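The two-armed packer starts at 5:40 in the morning, which is twenty minutes before anyone with a pulse. By the time I have hung up my coat and found my gloves, it has already had a go at the first order. I would resent this more if it ever looked pleased with itself.

I pack fruit at Patska, a grocery fulfilment shed on the wrong side of the rail line, and I have done so long enough to have outlasted two logos and a mission statement. In September the company brought in a cell from an outfit called Omness. Management called it a colleague. Mizanur Thambiah, who works the bench beside mine, asked whether the colleague would be chipping in for the coffee fund. The question was taken on notice.

My opinion, for what it's worth at my pay grade, is that the arguments we have about these machines are mostly held at the wrong height. From a long way up, it is all jobs lost and productivity gained. From the bench, what changes is the shape of the day. I used to pack 500 orders on a decent shift and chat through most of them. Now I pack fewer, and they are the horrible ones: the split nets, the ripe mangoes, the customer who wants three bananas at three stages of life. The easy orders were where the chatting happened. No consultant's slide had a line for that.

Then there is the minding. A bag of oranges is a simple thing until you have to explain it to a machine. It slumps, it slides, it has a handle that folds away at the moment you want it. Chaminda Paul was moved off the bench to be what the roster calls a cell attendant, and he spends his shift watching grippers go after plastic and stepping in when they sulk. He got a small raise and a lanyard. He says he goes home more tired than he ever did from lifting, and I believe him, having covered his breaks. Waiting for something to go wrong is work, though it looks like loafing to anyone walking past with a clipboard.

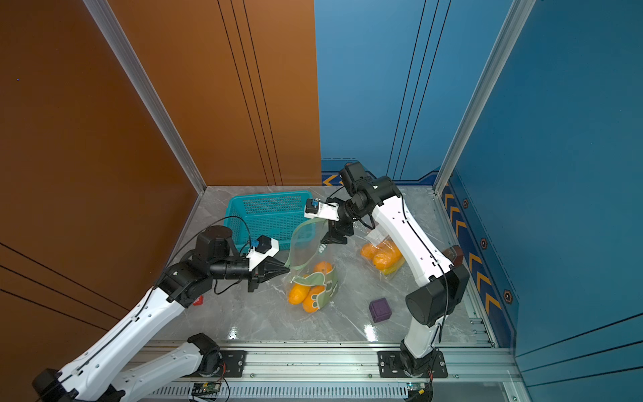

Does a robot packer make the job easier for the people beside it?

It makes the job lighter, and easier is a separate matter. My shoulders are better than they were a year ago and I won't pretend otherwise. But the pace is set by a thing that doesn't get bored, and the decisions left to us are the fiddly ones, packed closer together.

I am not against the cell. People who are sentimental about repetitive packing have generally not done much of it. When Signe Lykkegaard, our operations manager, told the lunchroom that nobody dreams of bagging citrus, she was right, and there was a bit of grumbling because she was right. What I object to is the bookkeeping. Every gain the machine makes is recorded to the second decimal. Every bit of rescuing, coaxing and re-bagging that people do on its behalf goes down as nothing at all. In its first month we logged 146 interventions, and we only know that because Chaminda kept a tally on the back of a carton. The official form had a box for faults and no box for help.

A fair deal wouldn't be complicated. Put the minding in the job description and pay it as skilled work. Rotate it, so one poor soul isn't staring at bags for eight hours. Ask the bench before moving the bench. When ours was shifted to make room, we gained a lovely clear walkway and lost the only spot in the building where you could hear the radio.

Signe has agreed to a trial rotation, two hours at a stretch, and has promised a new form with a box for help. Mizanur has put his name down for the first slot. He plans to bring up the coffee fund again.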